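4.3 Running the cable task in simulation

Now for the fun part! Once Trislow is talking to your planner (section 4.2), you can run the whole cable routine without touching real hardware. Lucero Yupanqui wrote the default scene and Lizeth Mosquera tuned the cable physics, and it behaves beautifully at the stock settings.

1. Open the Scene tab and load rack_cables.

2. Set the physics step to 2 ms. Cables are the fussiest thing in the simulator, and a longer step makes them jitter.

3. Under Planner, pick Sotelo and set the finger clearance to 10 mm.

4. Press Reset. Wait for the status light to go green before you do anything else.

5. Choose a cable by colour in the Target list, then press Plan. The proposed path shows up in the side panel.

6. Happy with the path? Press Run.

Note: Each Reset nudges the rack and the cables a little, so your view won't match ours exactly. Type a seed number if you want the same layout every time.

Caution: Don't change the gripper model while a run is active. The planner keeps the old finger shape in memory and will happily drive the new one into the rack. Stop, change, then Reset.

Views from the default scene, with the arm working at the rack:

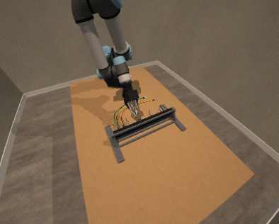
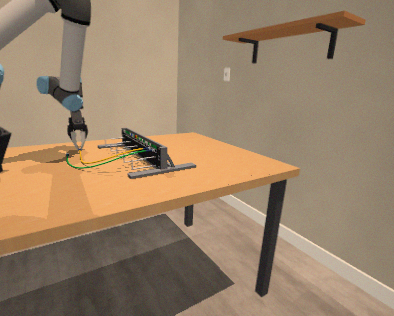
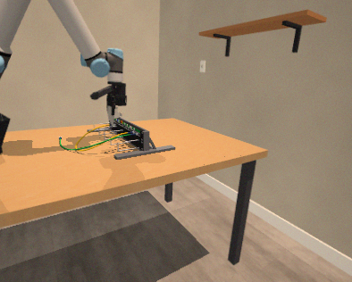
7. When the run ends, open the Log tab and save it. Logs hold the last 200 planning calls, and scrolling through them is a great way to learn how Sotelo picks a grasp angle.

8. To try a batch, set Repeats to 12 and leave the seed blank. Go make a coffee!

If the planner gives up with "no approach found", drop the clearance slightly and press Plan again. Section 4.4 covers adding your own cables.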